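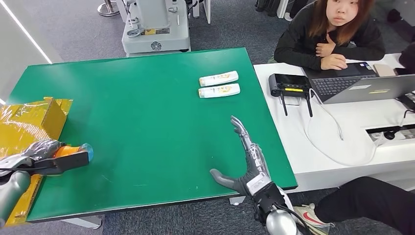

3. Daily set-up of the two-arm cell

The Lidel cell has a parallel gripper on the left arm and a jointed hand on the right. The two are checked separately, left side first.

3.1 Left arm
Close the jaws on a cylindrical test piece held level over the green table. If the piece turns in the jaws, clean the pads and repeat. Follow the thin black cable from the gripper back along the arm and leave a free loop at the wrist — a tight cable shows up as a position fault, usually in joint 3.

3.2 Right hand
Open the hand fully, palm up, and compare the fingers with the reference sheet. Re-zero any finger that stops short. Inspect the cabling at the black cuff with drive power off.

3.3 Table
Lay the bottles parallel, caps to the left. Place them by hand before the arms are enabled.

3.4 Service
Pads are changed every 1,000 grips. The counter stood at 886 when Ayuba Ankrah last entered it in the log, so order a set now. Finger faults go to Beril Karabulut, with the joint number and the time of day.

Reading for section 4: Namboodiri's notes on wrist calibration, parts 2 and 3.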